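공유 숙소 퇴실 후 점검표 + 제 잔소리 (6월 수정판)

작년에 올린 점검표를 아직도 받아 가시는 분들이 있어서 좀 고쳐 봤어요. 저는 작은 방 하나짜리 숙소를 혼자 돌리는 사람이라 전문가용은 아니고요, 그냥 제가 매번 들고 다니면서 체크하는 순서 그대로예요!

1. 현관
[ ] 도어록 비밀번호 변경
[ ] 배터리 잔량 확인
[ ] 신발장 밑 우산, 슬리퍼
코멘트: 비밀번호는 꼭 나가기 전에 바꾸세요. 저는 집에 와서 생각나는 바람에 밤 11시에 다시 간 적이 두 번이나 있어요 ㅠㅠ

2. 주방
[ ] 가스 밸브 잠금
[ ] 연기 감지기 시험 버튼
[ ] 소화기 압력 바늘 초록 칸
[ ] 냉장고 안 남은 음식
코멘트: 감지기는 Laaksonen 걸로 바꾼 지 반년 됐는데 시험음이 진짜 커요. 옆집에 미리 말해 두는 게 좋습니다. 소화기는 싱크대 밑에 뒀다가 손님이 못 찾겠다고 해서 현관 쪽 벽으로 옮겼어요.

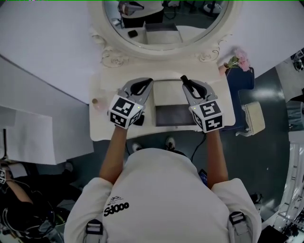
3. 방
[ ] 창문 잠금장치와 방충망
[ ] 멀티탭 그을음, 헐거운 플러그
[ ] 침대 다리 나사
[ ] 화장대 상판, 모서리
[ ] 바닥에 걸리는 전선
코멘트: 멀티탭은 손등을 대 봐서 따뜻하면 그냥 버려요. 아깝긴 한데 저는 이건 고민 안 하기로 했어요. 침대 나사는 한 달에 한 번 조이면 충분하고, Dudska 프레임 쓰시는 분들은 육각 렌치를 따로 챙겨 두세요(처음에 든 건 금방 뭉개져요). 화장대는 저희처럼 흰색이면 파운데이션이나 염색약 자국이 바로 보이니까 오히려 점검은 편해요. 대신 고데기 자국은 한번 생기면 안 지워져서, 실리콘 받침을 하나 올려 두는 걸 추천합니다. 그리고 상판에서 바닥 쪽으로 늘어지는 선은 발에 걸리기 딱 좋으니까 다리 뒤로 묶어 주세요.

4. 욕실
[ ] 미끄럼 방지 매트 흡착판
[ ] 배수구 머리카락
[ ] 온수 최고 온도
[ ] 누전 차단 콘센트 시험 버튼
코멘트: 매트는 뒤집어서 꼭 보세요, 곰팡이는 거의 뒷면에 있더라고요. Brian Rotich 님이 댓글로 알려 주신 대로 걸어서 말렸더니 훨씬 오래 써요. 감사합니다!

5. 나가기 전
[ ] 분실물 사진 찍고 봉투에 보관
[ ] 수도, 전기 계량기 숫자 적기
[ ] 비상 연락처 종이 제자리
코멘트: 지난번 전기 계량기가 1,594였는데 제가 메모를 안 해 놓고 한참 헤맸어요. 저는 이제 점검표 맨 밑 칸에 바로 적습니다.

이번에 손볼 것: 방충망 왼쪽 아래 작은 구멍, 욕실 문 경첩 소리, 여분 건전지 사기. 경첩은 윤활제를 뿌려 봤는데 이틀 만에 또 삐걱거려서 다음엔 아예 교체하려고요. 맞는 규격 아시는 분 계시면 댓글 부탁드려요~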